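Chapter 4
Showing the Task: Leading by Hand and Driving from a Distance

After reading this chapter you should be able to
- explain the difference between leading an arm by hand and operating it remotely;
- decide how many demonstrations to record before the first training;
- recognise a demonstration which should be thrown away.

In Chapter 3 we wrote the movements of the arm ourselves, point by point. For a task which is always the same this is a good method. But when the objects lie differently each time, the list of points becomes very long, and it is easier to show the arm what we want. When I began to teach this course at Clunden, my students recorded 600 demonstrations in their first term and could use only 193 of them. Most of this chapter comes from what we learned while sorting out the others.
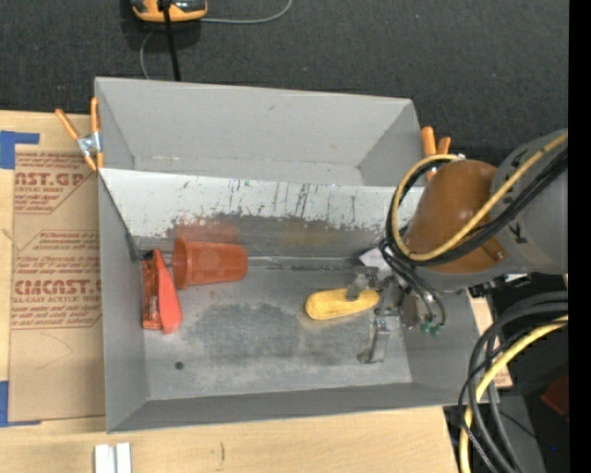 A demonstration is a record of one complete attempt at a task, from the start position to the end position. It contains the joint angles, the opening of the gripper and the camera pictures, all with the same clock. The person who gives it must decide many small things, and the record keeps these decisions. Take a long object lying nearly flat, such as the yellow one with rounded ends. One operator will close the fingers at its end, another will go to the middle. Both ways are permitted, but if they are mixed without thought, the learned movement can fall between the two and hold nothing.

For this reason Jamila Haque, who wrote the exercises with me, asks every new operator to practise for 30 minutes before recording, and to say aloud which grasp he or she will use. We then record 40 demonstrations and look at all of them before we continue.

4.1 Leading the arm by hand

In the oldest method the teacher holds the arm itself and moves it through the task. The motors must carry the weight of the arm but give no other resistance.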